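Progress report to the Georgiou fund
Stasville Community Sewing Room
23/11/2018

You asked for a plain account of the beginner quilting course, so I have left out the nice quotes.

We enrolled 32 people. By the sixth session, 19 were still coming. The Wirkville group did better than ours, but most of them could already thread a machine, and I would not read much into the comparison. Kaede Oshima thinks the early evening start is what loses people. She may be right. We have not asked the ones who left, and we should.

Spending to date is $664 on batting, thread and needles. Cutting mats cost more than planned – I had budgeted from an old price list. The Treva pattern set was a disappointment. The seam allowances are marked on some sheets and missing on others, and two people cut an entire backing too small before we caught it. I would not buy it again.

The application promised 50 finished lap quilts by spring. We have seven, plus a pile of tops waiting to be layered and bound. Radomir Vlachou still believes in the 50. I don't, and I would like us to agree on a lower number now.

Attendance at the open mending table is up, though we only began signing people in during November, so "up" rests on memory.
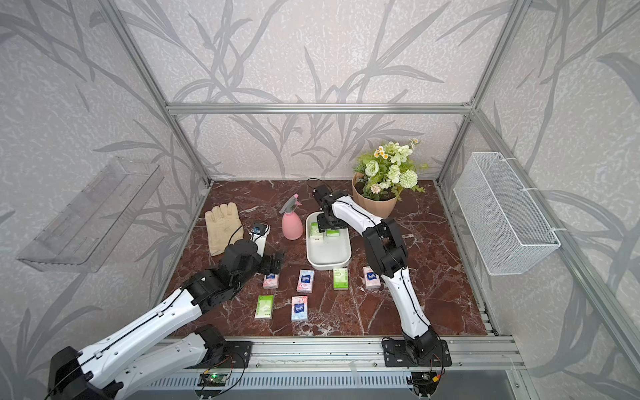

Grants and Reports

Second payment: please hold it until we have sent the revised quilt target. Receipts for the mats will follow separately.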